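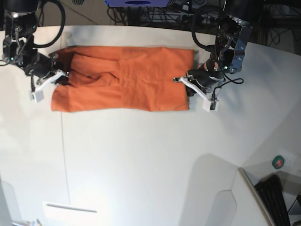

How to Fold a Pillowcase So It Stays Folded

4 min read

I used to ball up my pillowcases and shove them behind the towels. Then I spent one rainy afternoon sorting out the linen shelf, got weirdly hooked on folding, and now I look forward to it (I know!). An orange rectangle of cloth spread out on a big white table is a cheerful sight in the middle of winter, and this is a very forgiving thing to learn on. If you can fold a letter, you can do this.

What you need

One pillowcase, clean and completely dry. A table wider than the case is long. A bed works too, but it's squishy, and your creases will come out soft. No iron needed unless you like one.

Step 1. Find the open end

Lay the case down the long way, left to right, and put the open end by whichever hand you use most. Slip your fingers inside and feel for the corners at the closed end. Corners love to hide! Push each one out with a fingertip, then pull your hand back slowly so you don't drag the inner layer along with you.

Step 2. Get the air out

Start at the closed end and sweep toward the opening with your flat palm. Go slowly. If you still see a ripple in the middle, lift the open end an inch or two, let it drop, and sweep again. Little wrinkles are fine. What you want to get rid of is any flap that has doubled over inside, because it makes a lump that gets bigger with every fold — run your hand over the top and you'll feel it right away.

Step 3. Fold the long way

Bring the edge nearest you up to the far edge. Match the corners first, then the middle. You now have a long skinny strip. Mine are never perfect along the bottom, and a slightly wavy edge tucks inside and disappears anyway.

Step 4. Fold in from the ends

Fold the closed end in by a third. Smooth it. Then fold the open end over the top of it, so the loose layers are held down by their own weight. If you have deep shelves, fold in half instead and then in half again.

Step 5. Press and stack

Lean on the bundle with your forearm for 15 seconds. I count out loud, which the cat finds annoying. Stack with the rounded fold facing out, so you can grab one without the whole pile sliding.

If it goes wrong

Bundle fatter on one side: you have a hidden flap. Go back to step 2.

Bundle pops open: the case is probably a slippery fabric. Make the last fold tighter and put it at the bottom of the stack.

Case with an envelope flap inside: tuck the flap in flat before you do anything else, and treat the flap end as the open end.

Sets

Once you have the hang of it, try putting the folded sheets and the spare case inside the second pillowcase and folding the open end under. My whole guest set fits in one bundle that way. I did all 18 of our cases in one go back in January, with the radio on, and I was sorry when I ran out. Fitted sheets are next, and those take a bit more nerve!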